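Last updated: Tue 9 January

The cell at Hendbridge was down for 12 days before anyone agreed on what had gone wrong. The lead technician, who asked to be left unnamed, still has the fault log saved on the bench laptop.

"It was a dropped part," the technician said. "A phone holder came out of the grip halfway through a handover. Normally you pick it up and start again. This time the left arm kept closing after the part was gone, and then it moved to where the other arm was."

The two arms touched at the wrist. No person was inside the enclosure. The right arm stopped on a force limit and the left one did not, so the operator hit the stop button. The log puts 3 seconds between the first contact and the button.

The job is handling phone mounts, the suction cup and clamp kind that go in cars. Hendbridge runs it as a trial for Drestine, a seller of car accessories that wants returned mounts sorted by arm. 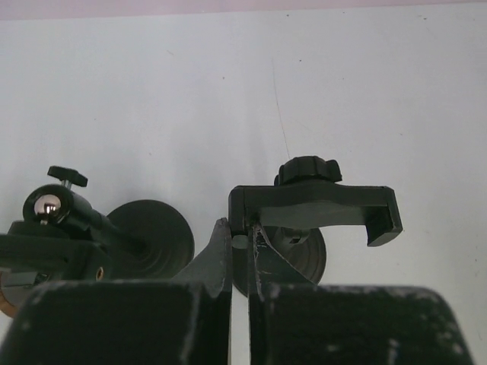

Clamp holder and suction mount, from the wrist camera.

"They are bad parts to grip," the technician said. "You have a round cup, a tube, a knob and a ball joint, and a lot of it is black. The fingers are dark too. The software was deciding whether it had hold of something from the picture and from the motor current, and it could be wrong on both."

On the day of the fault it was wrong on both. The camera check reported a part in the grip. The current reading should have overruled it, but that reading was coming in late. The technician traced the delay to a setting changed during an update in the fall, when the polling rate was lowered to cure a different problem.

"We made that change ourselves," the technician said. "I would like to say it was the supplier. Kuroda sent a person out, they spent a day here, and there was nothing wrong with their controller."

The scuffs on the fingers came up in the first report as possible collision damage. The technician does not think much of that. "Fingers get scuffed. You can't look at a chip and say which day it happened. We measured the wrists and went from there."

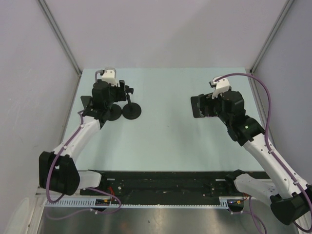 ROBOT CELLS / SAFETY

Three things have changed. The arms now have a keep-out zone down the middle of the table, and only one arm may hold a permit to enter it. A late current reading is treated as a failed grip. And a stop on one arm now stops the other, a link that had been planned and put off.

"That last one bothers me most," the technician said. "It was on the list for 6 months. Each arm had its own stop limit, and we had got used to thinking that was enough."

The cell was restarted at reduced speed and ran 25 handovers with an operator at the button. Two parts were dropped. Both times both arms stopped.

A second cell at Flandholm had the same update and has been switched back to the old polling rate. Full speed at Hendbridge is set for February, if the slow runs stay clean. The technician expects to be asked for it sooner.

"They can ask," the technician said. "I want to see the logs first."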